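Wanetti releases hand-guided demonstration set for small hinged parts

Clukatero, December – Wanetti has released a set of recorded demonstrations in which an operator guides a two-finger gripper through work on small hinged parts. The set holds 1,844 demonstrations and is available to research groups and integrators on request.

Each demonstration was given in one of two ways. In the first, the operator holds the arm and moves it through the task by hand. In the second, the operator drives the arm by remote control from a separate station, using the view from a camera at the wrist. Both methods store joint positions, finger opening and wrist video on a common clock. The longest demonstrations run to 60 seconds.

The set covers 67 task variations in four groups: flaps, lids, latches and sliding parts. The flap group uses an upright guessing game with animal cards, in which each card has its own red flap. The flaps sit close together, and the fingers can block the camera's view of the one being worked.

"A flap is a hard part to show well by remote control," said Conall Hayes, who leads the demonstration program at Wanetti. "The operator has to judge depth from the wrist view – and the fingers fill a fair share of it."

Operators were trained at the company's Rocha workshop. Recordings with a dropped signal or a missed contact were kept and labelled, so that users can choose whether to include them. 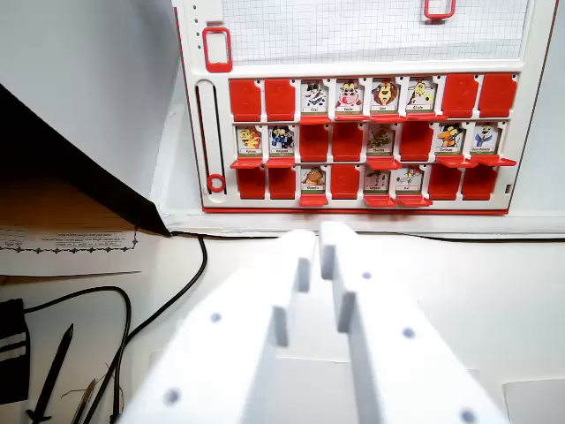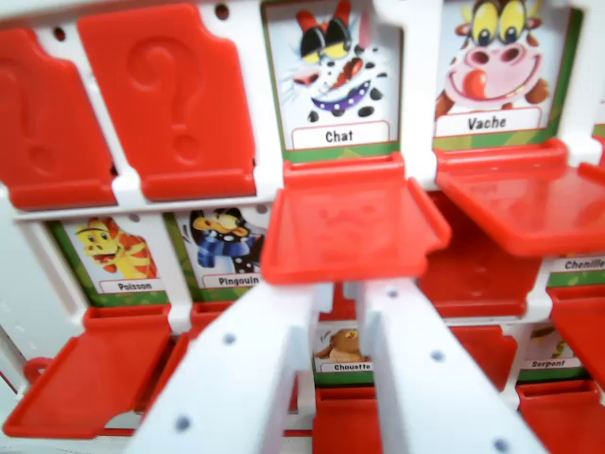
Photos: Wanetti. Wrist camera views from the flap group.

The remote station runs on Cindov, the company's control software. Vratislav Hrnčiar, who wrote the recording module, said the next version will let an operator stop partway through a task, move the arm by hand and then return to remote control within the same recording.

Requests for access should name the arm and gripper model in use. Replies are sent by the Clukatero office.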